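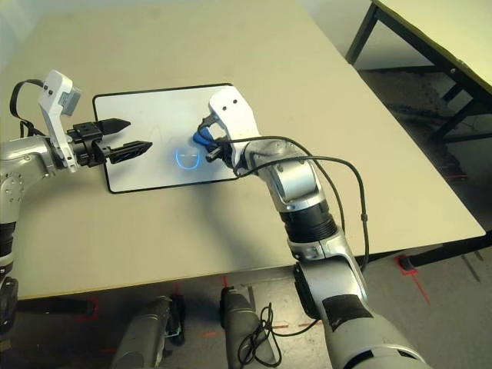 Whiteboard on the table, with a blue marker over it.

Bresbridge Shared Workrooms – Members' Meeting
Minutes

Held in the long room, Saturday, 10:00 a.m.
Chair: Lukian Bilyk
Represented: Iltora, Brerel, Zakharchenko, the print room, the front desk
Apologies were received from the upstairs tenants.

1. Minutes of the last meeting
Approved with one correction. Under "Storage," the shelf given to Brerel is the lower one by the sink.

2. Matters arising
The door closer in the corridor has been adjusted. The front desk reported that it still slams when the windows are open. Left on the list.
The key for the paper cupboard has been found and is back on its hook.

3. Tabletop whiteboards
The chair introduced the item. The long room has a wall board, which is used for the booking grid and can't be cleared. Members working at the tables have been asking for boards they can lay flat, write on and put away. The black-framed board with the rounded corners was given as the size most people want. It fits on a table and leaves space at the sides for papers.

Iltora said a flat board suits drawing better than writing. Their people sketch on it while standing and find that lines come out straighter than on the wall. Zakharchenko asked whether a board lying flat gets leaned on and smudged. Iltora said yes, sleeves are the main problem, and people learn to start at the far side.

Brerel raised the matter of old marks. A faint gray line will often stay on a board after wiping, and it shows up in photographs taken for notes. There was some discussion of whether this comes from the marker, the cloth or the board surface. The print room has had good results with a damp microfiber cloth followed by a dry one. Paper towels were not recommended. Brerel would like spray cleaner kept in the room as well. The front desk has no objection as long as it goes back under the sink and not on the windowsill.

It was agreed to buy 2 more boards of the same general size, framed, with rounded corners. Square corners were considered and turned down after the print room pointed out the dents in the old pin board and in the wall behind it.

4. Markers
Members are asked to use dry-erase markers only. A permanent marker was used on the wall board in October and part of the booking grid had to be redrawn.

Blue was preferred for general use. Zakharchenko asked for black as well, for anything that will be photocopied. Red will be kept for the booking grid. Green was proposed and did not find support.

Caps are to go back on after use. Dried-out markers should be thrown away and not returned to the tray – the last clear-out filled a shoebox. The front desk will order a carton of 40 and hold the spares behind the counter.

5. Storage of the boards
Three places were suggested: the rack beside the printer, the space behind the long room door, and the top of the paper cupboard. The rack was chosen. Boards should stand on their long edge with the writing side facing in. Iltora asked that work left on a board be kept overnight if it has a name and the word "keep" in the corner. Agreed, for one night only. After that anyone may wipe it.

6. Tables
The beige tops are holding up well. Brerel noted marker on the end table nearest the window, where someone had run off the edge of a board. The front desk will try the spray cleaner on a small patch first. Members drawing close to the edge are asked to put a sheet of paper underneath.

A proposal to cover the tables with a protective film was put off until prices are known.

7. Budget
The equipment fund stands at 2,000. The chair proposed setting aside up to 900 for the boards, markers, cloths and cleaner. Zakharchenko asked that anything left over be returned to the fund and not spent on extra stationery. Carried with that condition.

8. Other business
The print room asked for the long room blinds to be left half down in the afternoon. Glare on the boards makes them hard to read from the door side.
Iltora asked whether the coffee machine could be moved further from the rack. The front desk will look at the sockets.

Actions
Front desk – order boards, markers and cloths; test cleaner on the end table; check sockets.
Print room – clear the rack and label it.
Brerel – get a price for table film.
Chair – put up a short notice on board use.

The meeting closed at 11:15 a.m. The next meeting will be in the same room, with the date to be posted on the wall board.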